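Progress report to the Paletti fund, spring through June

We're halfway through the Puvholm tenants' movement history, and I'm so pleased with where it stands! The union minutes from the rent strike years turned out to be far richer than our application guessed. Şengül Güneş has now read and indexed 2658 pages of them, and the names of the women who ran the block meetings (missing from every printed account we know) are there in ink, with their votes.

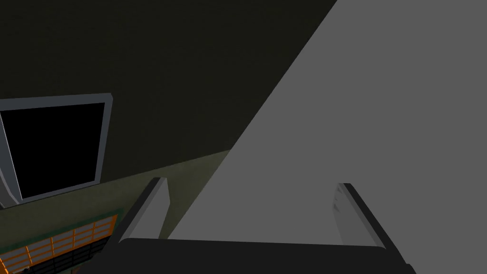 We've recorded 15 interviews so far, most of them with children of the original strikers. Two speakers disagree flatly over who called off the march on city hall, and we plan to print both versions side by side. Svend Þórarinsdóttir has transcribed all but 6 of the recordings. The Gökçe family lent us a box of handbills, including one for the mayoral race that we had only seen quoted.

Money is on track. Scanning cost less than planned, and we'd like your okay to move the leftover into travel to Osis, where five former council members still live.

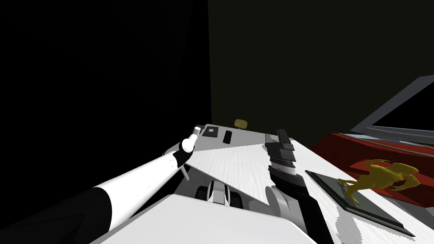 The chapter on the council vote is the one I'm most excited about. It follows the housing bill through its three readings and shows how the dockside wards switched sides. The draft still needs its cover sheet, and I'd love something plain for it, a pale gray with a fine wood grain like that long tabletop, with the title in black. Svend wants red. We'll send you both.

Next up: the ward maps, and permission letters for the last of the interviews.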